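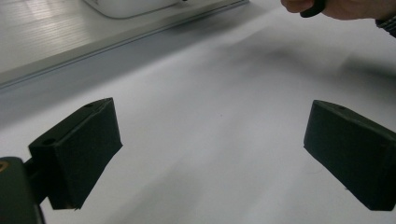 White sheet spread over the work surface, ticket 381

Support > Linens and table covers > Closed tickets
Last updated 6/17/20
Search tickets Enter a word or ticket number Go

Ticket 381: Plisine sheet won't lie flat
Opened by: Raymonde Fehr
Handled by: Jörg Engelhardt

Fehr: We bought the Plisine sheet as a cover for the cutting bench. The listing says the creases "drop out overnight." I left it two nights and the fold lines came back both times. I doubt the claim, and I'd like to know who tested it.

Engelhardt: Thanks for writing. Did you wash it first? Some of the finish from the factory holds the folds in.

Fehr: Washed at 65, as the label says. It came out smaller. Your size chart doesn't mention shrinking at all.

Engelhardt: Could you try ironing from the middle outward, with the sheet slightly damp?

Fehr: If it needs ironing, it doesn't drop out overnight. Tried it anyway. Middle is fine. The hem still curls on the long side, and clips only move the curl along.

Engelhardt: Hem may be stitched too tight. I can send the heavier Sturow sheet as a swap.

Fehr: Heavier by how much? The Sturow page says 400 in one place and 500 in another, with no unit on either.

Engelhardt: Asked the warehouse. No answer yet on the weight. Sending the Sturow today, no charge, keep the old one.

Fehr: Sturow arrived. Lies better on the bench, hem included. I haven't washed it and I'm not taking the label's word for it, so please leave this open until I have.

Status: waiting on customer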